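Flolard sells second-hand clothes online, and its founder has heard every promise going about folding. She bought the Kuster folding board. She took the Drellent course, 20 lessons long, and gave up well before the end.

"They tell you a neat fold sells the top," she says. "I've sold 200 tops. What sells is the price and a decent look at the neckline."

I put it to her that buyers must care a bit about presentation. She isn't having it – or only partly.

"A plaid cloth underneath, fine. It hides a tatty surface. But I was told a ring light would double my sales, and I'm still waiting."

Does she at least iron? "If it's cotton and I'm in the mood."

She is just as doubtful about Altis, the listing service that wants 100 pounds a year to tidy up her shop page. I asked what would change her mind. "Seeing one person's accounts, before and after. They send me testimonials instead."

Her one firm rule is to keep the label showing, as buyers always ask about it.
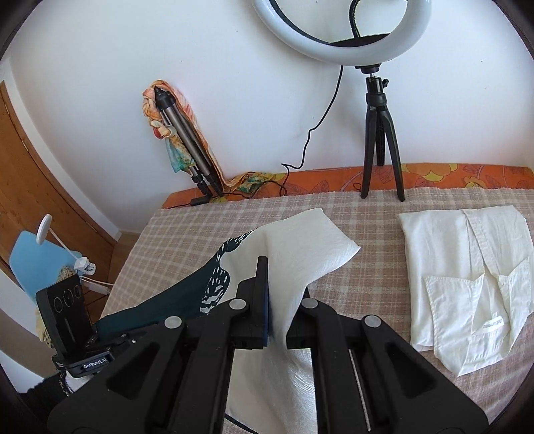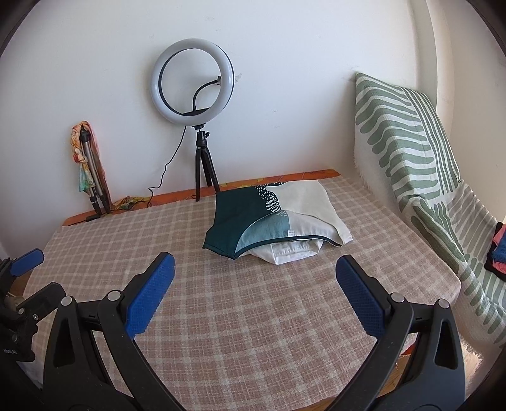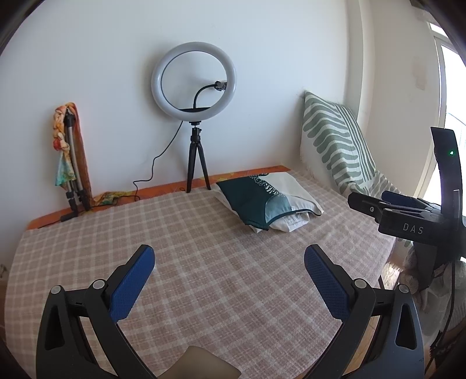 Plaid cloth, orange floral or patterned fabric at the back, and the ring light she has her doubts about.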